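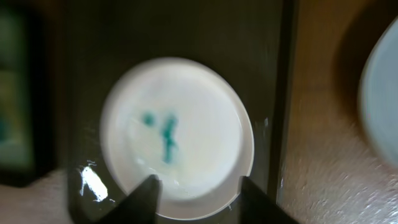 White dish with teal marks near the center.

Ticket 2731
Product: Clestilen medication reminder, phone app
Opened: 21/07/2021
Status: Closed
Category: Reminders / missed dose alerts

Reported problem

User takes one HIV tablet a day, set for 9 p.m. Since the last app update the reminder goes off at the right time, the user taps Taken, and 15 minutes later the app sends a missed dose alert anyway. The alert also goes to the support contact on the account. The contact has called twice to check in, and the user would like that to stop. No doses have been missed.

User also notes that the lock screen shows the full name of the drug. It used to say "Time for your reminder." The user shares an apartment and has not told the roommates, so please treat this part as urgent.

First reply from Gakard support

Please turn off Show Details under Settings, Privacy. Do this first. The update reset that switch for accounts made before the new sign-in. Your saved history is not affected.

For the false alerts, please send:
- phone model and system version
- whether the dose shows as Taken in the History tab
- whether your refills are linked to a pharmacy

User reply

Show Details was on. Turned it off, and the lock screen is back to the plain message. History shows Taken every night. Refills are linked to the Lukáč pharmacy counter through Zosier. Phone details sent in the form.

Steps tried

1. Logged out and back in. Alert still came.
2. Deleted the reminder and made a new one for the same time. Two reminders showed up the next night, one from the app and one from Zosier. The Zosier one had no Taken button.
3. Unlinked Zosier. No false alert that night or the night after.
4. Linked Zosier again. False alert came back. 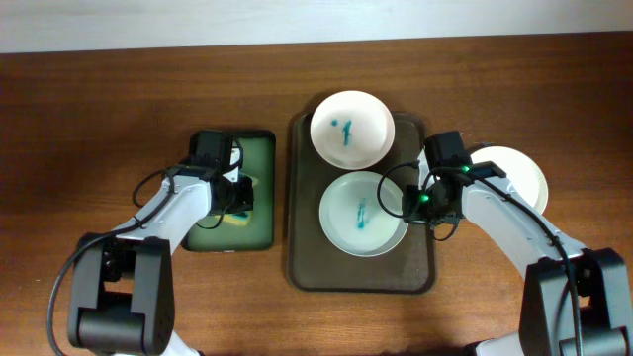
Cause

Zosier sends its own copy of the dose schedule when a refill is linked. The app was treating that copy as a second daily dose. Tapping Taken closed the first one only, and the second was then marked missed. The repeat interval on the copy was set to 1440 minutes, so it came back every day at the same time.

Fix

Go to Settings, Linked Services, Zosier and switch Import Schedule to Off. Leave Refill Notices on — they do not use the schedule. Then open History and remove any entry marked Missed that has the small link icon next to it.

Closing notes

User confirms a week of normal reminders and no calls from the contact. Asked if the removed entries would still show on the report for the clinic visit in October. They will not, as long as the report is made after the entries are removed. An older saved copy has to be deleted by hand.

Lock screen reset passed to the app team as a separate ticket.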